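The man from Forden called it a packing cell. I called it two arms and a table, and he smiled as if I'd paid him a compliment.

"Three thousand a month," he said. "Service included."

"What's not included?"

He found something to read in his folder. I had driven 130 miles to Jarkside for this, past the Szűcs warehouse where I used to work, and I wanted an answer before lunch. The brochure said the Flilinport kit could handle "any shape your business meets." I have met a lot of shapes.
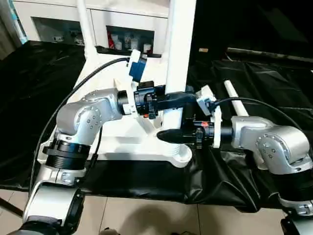
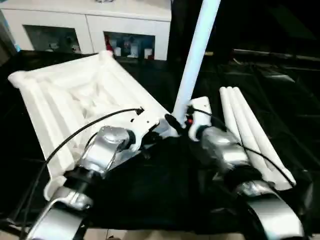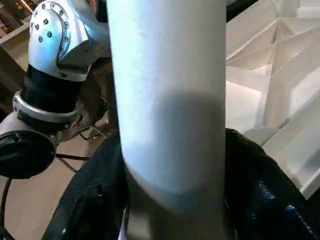
"Can it tell a good piece from a cracked one?" I asked.

"That's the inspection package."

"And that costs?"

"Another 900."

I wrote it down under the other number. In June a different salesman had sold my brother-in-law a labeling machine on the same kind of arithmetic, and it now holds up a shelf in his garage.

"You don't look convinced," the man said.

"I'd like to see a whole shift. My boxes, my parts, and you don't touch anything."

"We usually do a 13-minute demo."

"My shifts run longer than that."

He laughed, then saw I was waiting. He went off to make a phone call - a long one, with his back to me. I pulled a chair over to the table, took the lid off my coffee and turned to the page about cancellation.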